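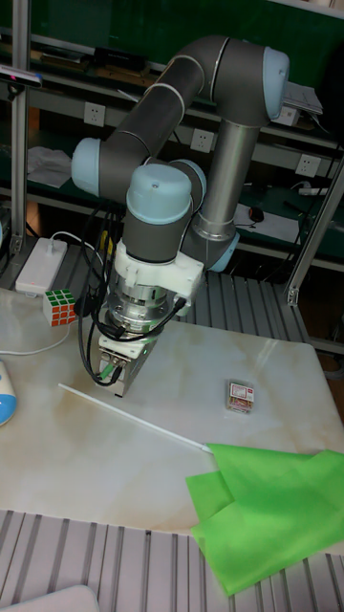

Step 1. Clear the table top

Everything off the white marble-pattern top before you wipe. Yes everything. Going around a Rubik's cube with a cloth just leaves a ring of crumbs.

Small stuff first: cube, little boxes with clear lids, anything else that fits in one hand. Goes in a shoebox. Don't sort yet, sorting is step 4 and you'll lose the whole morning.

Long thin things next, like the white stick with the green fabric at the end. Lay it flat on a shelf. Don't stand it in a corner, it slides.

Step 2. Cloth

Anything hanging over the corner of the table gets picked up from the middle and shaken outside. Fold in half, half again. Crumpled is fine if your in a rush, just keep it off the floor.

Step 3. Power strip and cables

Switch off, unplug, then move it. Run a dry cloth down the white cable. Dry!! Strip goes back behind the table, cable along the back edge so it isn't crossing where you work.

Wipe the top now. Damp cloth, drop of dish soap, then a dry one. 60 seconds of drying with the towel, more if you overdid the water. Irfan uses paper towels, leaves fluff.

Step 4. Sort the shoebox

Set a timer, 17 minutes. Three piles: stays on table, goes in drawer, not mine. Wulan's pile is always the biggest so she gets a bag.

Put back only what you need tomorow. Cube can go at the left end, out of the way of your elbow.

Next: drawers and the shelf underneath.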